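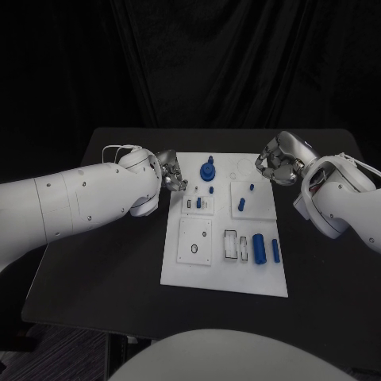

3.2 Layout of the assembly board

The parts are arranged on a flat white board, which lies on a matte black table. We chose the two colours after a first trial in December, when a grey board on a grey bench made the edges of small pieces difficult to judge. Most of the parts are blue, and the fixtures are kept pale, so that a part can be told from its support at a glance.

Figure 4. The assembly board on the table, with blue parts and pale fixtures.

The round stepped part stands near the top of the board, left of the centre. It has a wide base and a smaller raised disc with a central hole. In the Baran layout this part was placed in the middle, and the neighbouring pieces were then hard to reach from the side. We moved it and kept the other positions of that layout.

A black curtain is hung behind the table to reduce the reflections from the windows of the Vakitz workshop. Each layout was used for 10 sessions, and 157 sessions in total were kept for the analysis in Section 4. Sessions in which the board had shifted from its marked position were removed.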